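Setting Up a Small Supply Room
Facilities Guidance, Geritz Office Services

Purpose of this guide

A supply room serves its users well when any item can be found, taken and replaced without help. This guide sets out the procedure Geritz recommends to offices and branch libraries that are fitting out a supply room for the first time or reorganizing an existing one. It applies to rooms holding paper goods, stationery, cleaning products and small equipment. Rooms used for food, medicines or flammable liquids are subject to other rules and are not covered.

Before you begin

Obtain a floor plan of the room, or draw one to scale. Mark the door and the direction in which it opens, the light switch, any electrical panel and any vent or sprinkler head. Shelving must not stand in front of a panel or a vent. Local fire codes set the clearance required below sprinkler heads, and the building manager should be asked for the current figure in writing.

Choose a time when the room can be closed to staff. Most offices find August suitable. Post a notice on the door at least 3 working days ahead so that departments can draw what they need.

Step 1. Empty and sort

Remove all stock from the room and sort it by type on tables or a clean floor. Set aside anything that is damaged, out of date or no longer used by any department. Items of doubtful value should be placed in a separate box and listed, and department heads should be given one week to claim them.

Record what remains. A simple list with four columns is enough: item, unit of issue, quantity on hand and usual monthly use.

Step 2. Assign zones

Divide the stock into zones according to how often each item is drawn. Items requested every day belong between hip and shoulder height, close to the door. Items requested monthly may be placed higher or farther back. Heavy goods, including cases of copy paper and bottled cleaner, go on the lowest level. Liquids should never be stored over paper.

The Litholm branch, which reorganized its room under this procedure, settled on 9 zones. A smaller office will need fewer. Give each zone a letter and mark it on the floor plan before any shelving is moved.

Step 3. Place and level the shelving

Set each unit in position and check it with a spirit level from front to back and from side to side. Correct any lean with the adjustable feet or with shims. Tall units should be anchored to the wall with hardware suited to the wall material. Read the load rating supplied by the manufacturer and post it on the end of the unit.

Aisles should be at least 39 inches wide wherever a cart will be used. Measure between the most forward points on either side, including any handles or bins that project past the shelf edge.

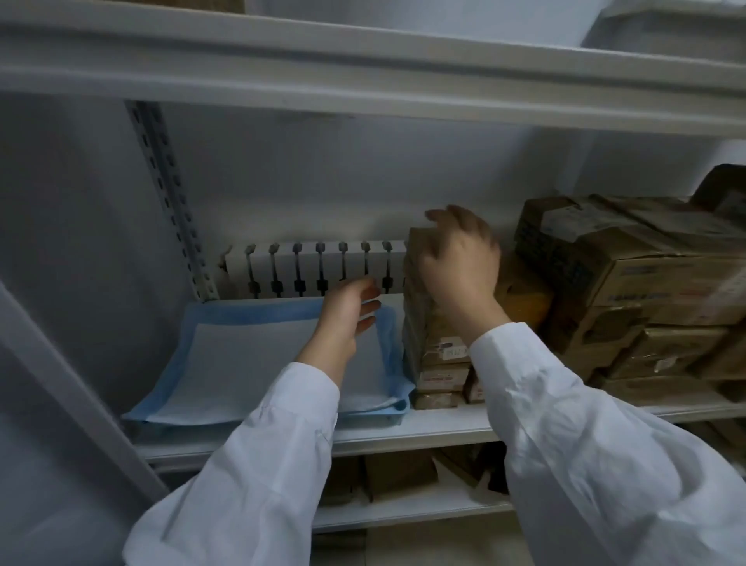
Leave one shelf in each zone partly free during the first months. Demand is seldom known exactly at the outset, and a zone filled to capacity on the first day cannot absorb a larger delivery.

Step 4. Label

Labels should be printed in dark type on a light background and fixed to the front of the shelf. State the item name, the unit of issue and the reorder point. Use the name that staff use when asking for the item. If the supplier's name for it differs, print that in smaller type beneath.

Step 5. Set reorder points

For each item, multiply average weekly use by the number of weeks a delivery normally takes, then add one week's use as a reserve. An office that uses 3 boxes of envelopes a week and waits two weeks for delivery would therefore reorder when 9 boxes remain. Review these figures twice a year.

Step 6. Open the room

Provide a sign-out sheet on a clipboard beside the door. Offices that keep their records in Wistier or a similar inventory program may use a terminal, but a paper sheet should be kept ready in case of an outage.

Further help

The zone plan template and the blank stock list may be requested from the Nguyen-Tran office during business hours. Requests for an on-site visit should include the floor plan and the completed stock list.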